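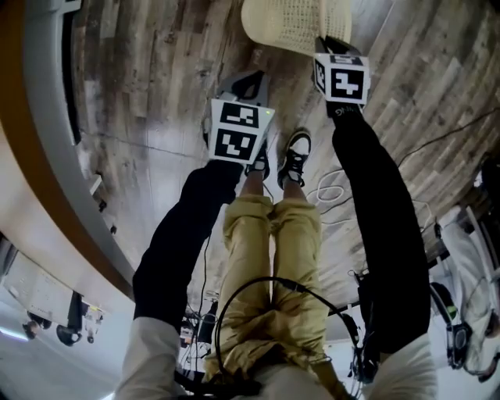 Khaki

Khaki is a color, a cloth and a kind of pants, and which one you mean depends a lot on where you grew up. The word came into English from Urdu, which borrowed it from Persian, and it means something like "dusty" or "soil-colored." I've been collecting notes on it for years (my closet is partly to blame) and this entry is my attempt to get them into some kind of order.

Origins

British units in India started wearing dust-colored uniforms in the 1840s. Before that it was mostly red coats and white trousers, and white trousers in dry country stay white for maybe an hour. Soldiers are said to have dyed theirs with whatever they could get - tea, mud, curry powder, mulberry juice - and I love that list, though I'd take parts of it with some salt. My friend Kuldeep Mishra tried tea on an old cotton sheet one January and got a very nice pinkish beige that was gone after a few trips through the washer!

Early dyes had the same trouble. They faded unevenly, so a row of men in the same uniform could come out in a whole range of browns and yellows. A faster mineral dye was worked out in England in the 1880s, and after that khaki spread through one army after another.

The color

Ask for khaki in the United States and you'll usually get a light tan, sometimes with a good deal of yellow in it. In other places people expect something greener, closer to what I'd call olive drab. Paint makers and clothing companies all draw the line where they like. I own two pairs of pants sold as khaki and you would never put them side by side and call them a match.

Khakis and chinos

In American English the plural, khakis, means the pants, usually cotton twill. Chinos are close cousins. Strictly speaking a chino is a lighter cloth with a smoother face, while the older military khaki was heavier and the stitching more likely to show. Stores gave up on the difference a long time ago, and I mostly have too.

Returning servicemen wore theirs to college after World War II, and that did a lot to turn the pants into everyday clothes. Offices came later, with the casual dress codes of the 1990s.

Care

Wash them inside out in cool water and skip the bleach, which can leave pale blotches. Twill wrinkles easily, so I pull mine out of the dryer after 20 minutes and hang them up by the cuffs while they're still a bit damp.

See also: Chino cloth, Drill (fabric), Olive drab, Twill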